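Call for Participants: Teleoperation Demonstrators, Gellodon Study
Vurnach Laboratory, Brullport
Posted 2020-09-08

The Vurnach Laboratory invites applications from adults who wish to take part in the Gellodon study, which gathers demonstrations of everyday tabletop tasks for a learning system. Participants guide a pair of robot arms by hand controls while the system records each movement. The current task set, Tosh, covers sorting and putting away desk items such as pens, markers and highlighters.

Applicants must be 18 or older and able to sit at a control station for 2 hours with breaks. Normal or corrected vision is required. Both left-handed and right-handed applicants are welcome.

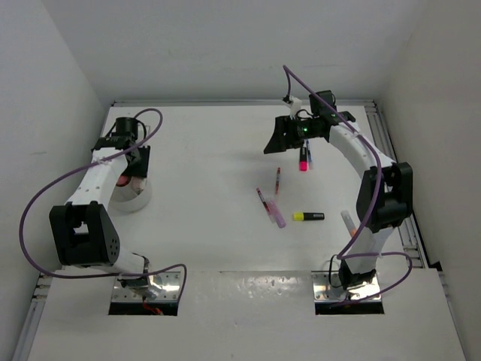

Do I need experience with robots or programming?

Most participants have none. Training is given in the first session, and recordings made during training are kept apart from the main collection.

Each participant is asked to complete 8 sessions before the end of November. The study aims to collect 2170 accepted demonstrations. An attempt in which an item is dropped should be finished where possible and marked by the participant at the station; such attempts are also of use to the study. Staff will reset the table between attempts.

Participants are paid for every session attended, including training, and may withdraw at any time without loss of payment already earned. Arm movements and video of the work table are stored under a participant number. No audio is recorded.

To apply, complete the form at the Vurnach front desk in Brullport and list the hours at which you are available. Applicants will be notified in writing.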